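Home Stories Poems Archive Subscribe

The Night Shelf
22 June 2026
By Horácio Peixoto

1.

Pinheiro kept his white coat on after dark. The Skimton order was due and he had 62 pieces to put away. 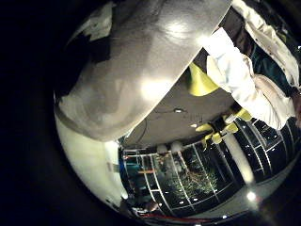 He worked without the radio. Perner had taken it home in April — a loan, she said.

"Is that one ours?" Dromley asked from the door.

"It is now."
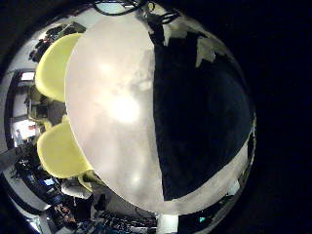 Pale grey, with a black section.

He wrote 63 in the book and looked over at the metal shelves. The lights stayed on.

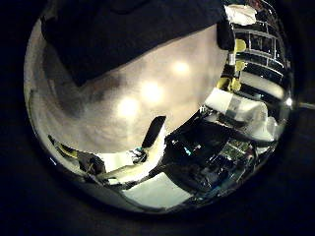 2.

In the morning Perner brought the radio back.

We use cookies. Accept Manage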